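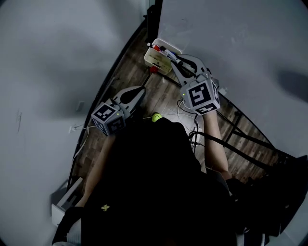
**Figure 3.** Picking a marker from the container with the hand-held pair, seen from the head camera. Each gripper carries a cube of fiducial codes, used for tracking its pose.

### 4.2 Comparing the two fingertip sets

We wanted to know how much of the difference between our trained policies came from the fingers alone. The hand-held grippers make this a pleasingly cheap question to ask: the fingers can be swapped in a couple of minutes, the person doing the task stays the same, and no arm has to be re-calibrated in between. We compared two sets, the stiff Proltar tips and the softer Laxdal tips, on the marker-picking task shown in Figure 3.

Marker picking looks easy and is a lovely test of a gripper. The barrels are smooth and round, they lean against each other in the container, and a small error in the approach angle pushes the target away or brings up a neighbour along with it. In Figure 3 the right gripper has closed on a marker with a dark cap and a white barrel, and others with red, blue and black caps are still in the container. We left the choice of marker to the operator, as a fixed order made people slow down and hunt for the next one.

All demonstrations were recorded at our Sillville site by the second author, Kirsten Eskildsen, over 16 sessions. We kept the container on the floor for the whole study. This makes for a steep reach and a steep camera view, with the cubes often facing up towards the head camera, and it suited us well: pose tracking dropped out far less than in our earlier tabletop recordings. When it did drop out, the usual culprit was a forearm passing over the other hand's cube. Gaps shorter than 18 video frames were filled by interpolation and anything longer was thrown away. After this clean-up we had 2,604 usable picks, split evenly between the two sets of tips.

The soft tips were the clear favourite to work with. They settle around a barrel even when the fingers arrive at a poor angle, and Kirsten reported that she stopped thinking about wrist rotation after the first session. The stiff tips ask for more care, and her recordings show it: approaches are slower, and there are many small corrections just before closing. We had expected the policy trained on the soft-tip data to win easily, and on the first evening of trials on the arm it looked as if it would.

It did win on single picks, with success in 82 per cent of trials, and we were delighted to see how well it coped with markers lying almost flat. The surprise came with crowded containers. Here the stiff-tip policy did better, and the videos suggest why. Its careful approach had carried over from the demonstrations, so it slipped the fingers between neighbouring barrels where the soft-tip policy simply closed on whatever was nearest, sometimes on two markers at once. The operator's habits, shaped by the fingers in her hands, had ended up in the robot.

Two limits should be kept in mind. Both policies were run with the Kisomo controller at its default closing force, and a gentler setting might have helped the stiff tips on single picks. We also had only one operator. Signe Hauksdóttir has since begun recording the same task with both sets, and her early stiff-tip picks are noticeably quicker than Kirsten's. Whether they lead to a less careful policy is a question we are very keen to answer, and we return to it in Section 6.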